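Course handout: Measuring and Correcting for Uneven Light on White Surfaces
Unit 8, Reading Paper and Print
Revised 2023-07-20

8.1 What "white" means in a reading

A sheet of white paper does not send back all the light that reaches it. Uncoated office stock reflects most of it, with small losses that depend on wavelength. Many papers also contain brighteners, which absorb ultraviolet and give it back as blue. A sheet with brighteners can look bluish near a window and neutral under a lamp with no ultraviolet output.

For this course, white is defined by a reference tile and never by eye. Readings are divided by the tile reading taken under the same lamp. The result is a ratio between zero and one, and it can go above one in the blue band if the sheet contains brighteners.

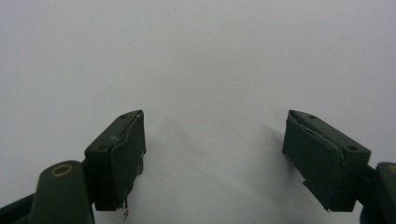
Why is the tile read again after every batch of sheets?

Lamp output drifts as the housing warms up. A second tile reading brackets the batch, and the correction is interpolated between the two. If the two tile readings differ by more than the limit in your lab sheet, discard the batch and start over.

8.2 Falloff

Light from a small source weakens with the square of the distance. On a flat surface there is also a cosine term for the angle at which the light arrives, and a second one if the source is a flat panel. A lamp hung over the middle of a table therefore gives a bright center and dim corners even when the surface is perfectly uniform. The eye adapts to slow gradients and tends to miss them. A meter does not.

Two remedies are in common use. The first is to raise the lamp, which flattens the gradient and costs light. The second is to record the gradient once on a blank sheet and divide it out. The Gevden exercise uses the second. The blank must be of the same stock as the samples – a glossy blank under a matte sample brings in an error of its own.
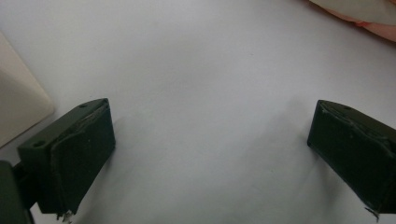
Hamidreza Parsa objected in the December session that dividing by a blank also divides out any real stain or tint the two sheets share, and that the method should be called a comparison and not a correction. The objection stands. Where the absolute value matters, use the tile.

8.3 Shadows and creases

A crease changes the local angle of the surface, so the cosine term changes with it. The side facing the lamp reads high and the far side reads low. Averaging over both sides cancels part of the error, provided the patch is large compared with the crease.
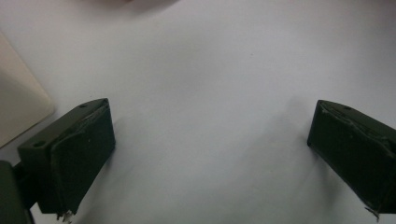
Soft shadows are harder to remove. The edge of a shadow is as wide as the lamp makes it, and a large panel spreads it over enough area that it can pass for falloff. Rotate the sheet a quarter turn and read again. A feature that turns with the sheet belongs to the paper; one that stays put belongs to the lighting.

Exercises for 8.1 to 8.3 are due at the next lab. Take 10 readings per sheet, list the tile readings separately, and hand in the raw values with the ratios. Questions on the Gevden data go to Darmawan Mandagi.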